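4.2 Does sorting play show what it is said to show?

Shape and color blocks have been used for decades as a quick way to find out what a young child knows. The usual claim is simple. Put a mixed pile in front of a child, ask for "the ones that go together," and the piles that come back tell you how the child thinks. Children who group by color are placed at an earlier stage, and children who group by shape at a later one. Much of the advice given to preschool teachers still rests on this reading, and so do the scoring sheets sold with the Falosine and Zuvik block sets.

We doubt that the reading holds, and the results in this section give us more reason to doubt it. Our complaint is mainly with the materials. A sorting task can only tell color from shape if the two really compete, and in many block sets they barely do. Take a set with two blocks of each color and no two blocks of the same shape. A child who wants to group by color has an easy job, with pairs ready to be made. A child who wants to group by shape has nothing to work with unless she is willing to invent a looser rule, such as "round ones" and "pointy ones." When she falls back on color, the scoring sheet records an early-stage thinker. All we can fairly say is that she used the only rule the blocks allowed.

A mix of familiar and unfamiliar forms makes matters worse. A heart and a star have names that most of our children already used at home. A hexagonal prism does not. In the naming check that came before sorting, children tended to pass over the hexagon or call it a circle, and several called the ribbed cylinder a wheel, a cookie or a cap. These answers are scored as errors under the Ghorbani rules. We think a four-year-old who calls a ridged cylinder a cap has looked at it closely, and we left those answers in a category of their own.

Over the full study we logged 1,902 block placements by 38 children. We coded each one for the block nearest to it at the moment the child let go, which meant that a placement could match its neighbor on color, on shape family, on both or on neither. Under the standard scoring, color grouping came out far ahead. Once we allowed for how many color matches the set made possible compared with shape matches, most of that lead disappeared. What remained was small, varied a good deal from child to child, and was not steady within the same child from one sitting to the next. We would not want to place anybody in a stage on the strength of it.

A second problem is the starting arrangement, which earlier reports hardly mention. Fudano's manual says only that the blocks should be "mixed and in reach." But mixed is not a single thing. In a tight cluster, some blocks sit at the front and some are tucked behind others, and two blocks of one color may happen to be side by side before the child has touched anything. Children in our sample tended to take the front blocks first. If those first two blocks share a color, the sort is already half scored. Figure 4 gives one clustered arrangement of the general kind we have in mind, with blocks of four colors close together on a cutting board. The yellow heart is near the green cylinder, while the yellow hexagon stands farther back. A child reaching from the near side would have the blue triangle before her well ahead of the hexagon, whatever she believed about color or shape.

We also question the length of the task. More than 100 placements were dropped because the child had plainly stopped sorting and started building, rolling the cylinder or lining blocks up along an edge. Earlier authors seem to have kept such moves and scored them as random. In our view they say nothing about sorting, and counting them pulls younger children's scores down for being bored.

Nkrumah Appiah, who coded the second half of the recordings, raised an objection that we have not been able to answer in full. If the blocks favor color and the layout favors whatever is in front, then our own correction depends on guesses about what a child could see and reach. It does. We used a fixed rule for "in reach," and a different rule might have moved the results in either direction. We report the corrected scores as a caution against the standard ones, and we do not offer them as a better measure of the same ability. Whether there is one ability here to measure remains, to our minds, an open question.
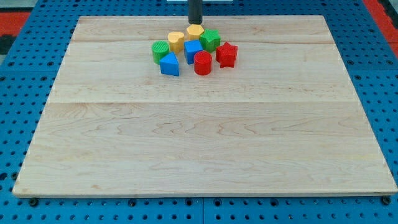 Figure 4. Plastic shape blocks in four colors, two of each color, clustered on a maple cutting board.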